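Grimdale Song Nights: broadcast listings and set lists

README for the open data set, kept by Declan Ellwood
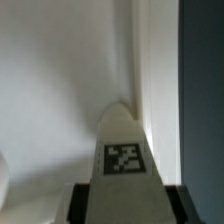
Welcome in! If you've ever tried to find out which songs were played in a televised tribute concert, and in what order, you'll know how quickly the trail goes cold. The Grimdale Song Nights were a run of 22 concerts recorded for television at the old Breathnach Hall, each one given over to the work of a single songwriter, and they were a joy from start to finish. This data set puts the whole run in one place: who sang what, when it went out, and which numbers were dropped between the hall and the screen (more than you'd think, and some of them crackers).

What's in the folder

concerts.csv has one row per concert, with the songwriter honoured, the month of recording and the house band.
songs.csv has one row per performance, in running order, with singer, key where known, and a yes/no column called aired.
broadcasts.csv lists every showing, repeats included. Start times are local and use the 24-hour clock.
notes.txt is my own ramble through the odd cases. Do read it before you merge anything!

How it was put together

Running orders come from the printed programmes. Broadcast times come from the listings pages of the Flamov weekly guide, typed in by hand and then checked a second time against the Fakitmont archive's tape labels. Where the two disagree I've gone with the tape label and put a "t" in the source column.

Known gaps

5 concerts have no surviving programme, so their song order is taken from the broadcast and anything cut is missing.
89 performances have no key given. If you have a good ear and a free evening, please help yourself.
Medleys are split into separate songs and share a medley number. Encores are marked "e".
The Friday repeats were sometimes trimmed to fit the slot, and songs.csv only describes the first showing.

Changes in version 2

Added the April repeats, fixed the spelling of several backing singers' names, and moved guest speakers out of songs.csv, where they had been quietly sitting as very short songs.

Using it

Free for any use with credit to the Grimdale Song Nights data set. Corrections are very welcome, especially if you were in the audience and kept your programme. Send a scan of both sides if you can, as the encores were often printed on the back.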